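Evaluation notebook, Bellex wrist unit
September, entry 4
Started 9:40, closed 16:15

Purpose of the entry: record of fitting and first operator use of the Bellex hand-tracking kit, under review as a possible input device for the Brandão arm cell. The supplier's trial period covers 48 days. A recommendation to purchase, extend or return is due before it ends.

Items received and checked against the packing list: 2 wrist units, left and right; 4 straps in two sizes; 2 charging leads; one receiver; printed quick-start sheet. The full manual is supplied as a download only. It was saved to the shared folder under Nundine, together with the firmware notes. The packing list names a carrying case, which was not in the carton. The supplier has been informed and has promised to send one.

Setup. The receiver was recognized by the control computer at the first attempt. The bridge software (Ina, current release) required a restart after installation, a step missing from the quick-start sheet. Colleagues repeating this procedure should restart before pairing the wrist units. If pairing is tried first, Ina lists the units twice and assigns the calibration to the wrong entry. Forty minutes were lost this morning to that fault.

Fitting. The kit is intended for operators who have had no training in programming, and the supplier states that a new user can be ready in 4 minutes. Our first fitting took considerably longer, mainly on account of the strap. The manual asks for a firm fit with the fingers left entirely free. A strap set too high on the palm restricts the base of the thumb, and Ina then reports a partly closed hand when the hand is open. Lowering it by one finger's width cleared the error.

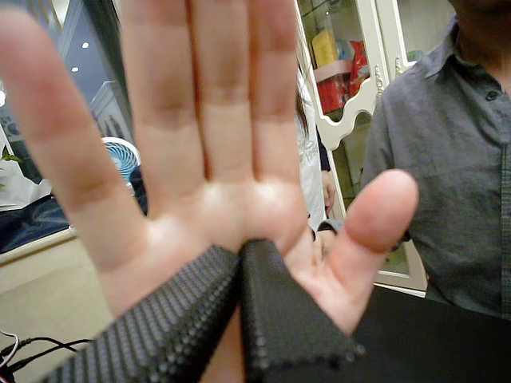

Calibration consists of an open palm, a closed fist, a pinch with each finger in turn, and a slow turn of the wrist in both directions. The open palm must be held until the indicator in Ina changes color. Operators tend to drop the hand early. The software accepts the short reading without any warning, and the finger angles drift afterward. This should be raised with the supplier as a defect. Until it is corrected, our own instruction sheet is to say: hold the palm open for a slow count, then check the indicator before moving on.

Operator trial, afternoon. The arm was run at reduced speed, with the enabling switch held in the free hand at all times. The task was the standard one used for the earlier reviews: pick a part from the tray, turn it, place it in the fixture. A total of 226 cycles was logged with the right-hand unit. The left-hand unit was paired and calibrated but not used to drive the arm.

Observations:
Wrist rotation is followed smoothly and is the best feature of the kit.
Pinch with the index finger is dependable. Pinch with the little finger is not, and should not be assigned to any function that opens the gripper.
The receiver lost the signal twice. The arm stopped correctly on both occasions and had to be released by hand at the console.
The strap becomes uncomfortable during continuous wear. A rest after each block of cycles is advised.
Battery indication in Ina updates slowly and should not be relied on.

Comparison with the joystick pendant now in use. The pendant remains quicker for straight-line moves and for fine placement. The Bellex unit is easier for turning a part during transfer, where pendant operators usually stop and change mode. No conclusion on cycle time is entered today, as the log includes the practice runs and these have not yet been separated.

Cost. The quotation covers hardware and one year of updates to the tracking firmware. Ina is licensed separately, per control computer, and the second-year price is absent from the quotation. A written figure has been requested. The service contract offers replacement of a faulty wrist unit but excludes straps, and the straps are the part most likely to wear.

Open points:
Carrying case outstanding.
Supplier to comment on short palm reading.
Repeat the trial with the left-hand unit and the smaller strap.
Move the receiver away from the drive cabinet and check whether the signal losses recur.
Separate practice runs from the log before any figures are passed to Brandão.

Units returned to charge at 16:05. Calibration file saved under Nundine, right hand only.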